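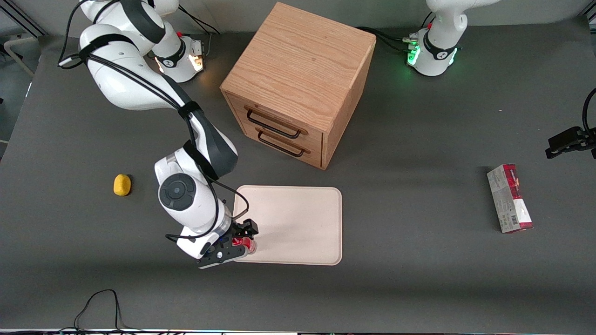

Can the starter battery in the van run the fridge overnight on the long trip?

It can for one mild night, with little left over for the engine in the morning, so the fridge gets a battery of its own before we leave.

**18 Jan 2025, Claltevetti shop, van notes**

The route is settled enough to plan the wiring around. Out from the shop to Atard, over the hills to Murín, a long stop there, then home by the coast. Around 2,000 miles with the detours. Most nights are at plain campsites with no hookup, and the Murín stop is the hard part, because the van will sit parked and the alternator does nothing for us.

The fridge is the Zasia chest type, 35 liters, the one that went on the December trip. On that trip it ran off the dash socket and cut out every time the ignition was off for long. The low-voltage cutoff on it was set to high. Moved it to medium today and wrote the setting inside the lid in marker, as the little card it came with is gone.

## Overnight test

Ran the fridge from the starter battery with the van parked inside and the doors shut. Loaded it with water bottles and let it get down to temperature on shop power first, then switched over. Left it nine hours.

- Fridge was still running in the morning.
- Engine started, but slowly. I wouldn't want to try it in a cold lot at Atard.
- The compressor cycled more than I expected early on. Some of that is the space behind it. The vent side was up against the wheel arch with a folded blanket stuffed in the gap.

Pulled the blanket out and turned the fridge so the vents face the aisle. It's quieter that way too. The lid now opens toward the bed, which is a nuisance, and the strap points are in the wrong place for it. Need to move the rear strap ring over to the next hole in the floor rail.

## Second battery

Bench-checked the used one from the back shelf. It took a charge and held it, but the case is slightly swollen at one end, so it's going to recycling. The replacement with the isolator and fuse holders came to 173 dollars at the parts counter. Cable is from our own stock.

It goes behind the passenger seat. I tried it under the bed first and there's more room there, but the cable run gets long and it would be under the food boxes, meaning everything comes out each time a fuse needs looking at. Behind the seat you can reach it with the side door open.

Order of work:

1. Strap the tray down through the existing seat bolts -- no new holes in the floor.
2. Run the positive cable along the sill, in split loom, with a fuse at both ends.
3. Isolator on the bulkhead, label facing out.
4. Ground to the seat frame bolt, after sanding the paint off under it.
5. New socket by the fridge, screw type, so it can't work loose on a bad road like the dash one did.

Steps 1 and 2 done. The grommet where the cable comes through the bulkhead is a size too small and I split it getting the lug through. Taped for now. It must be replaced before the van goes anywhere, and the main fuse is sitting out in the door pocket until then.

Also swapped the bulb in the rear dome light while the panel was down, and found the missing tent pegs. 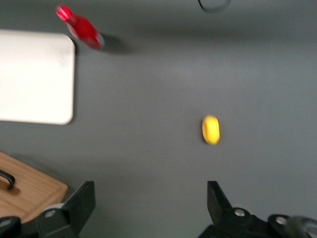 ## Still to do before Atard

- New grommet, next size up.
- Steps 3 to 5 on the list.
- Repeat the overnight test on the second battery, with the fridge in its new position and the same water bottles.
- Then repeat it again with the side door opened a few times, closer to how we'd use it at camp.
- Check that the isolator drops out when the engine is off. The one on the old trailer used to stick.
- Ask the campsite at Murín whether there's a hookup we can use for one night in the middle of the stay. The website says yes, but the map on the same page doesn't show any.
- Spare fuses go in the glove box, in the flat tin with the valve caps.

The spare wheel is still low. Pumped it up and marked the time on the tire in chalk, will look at it again when the grommet comes in.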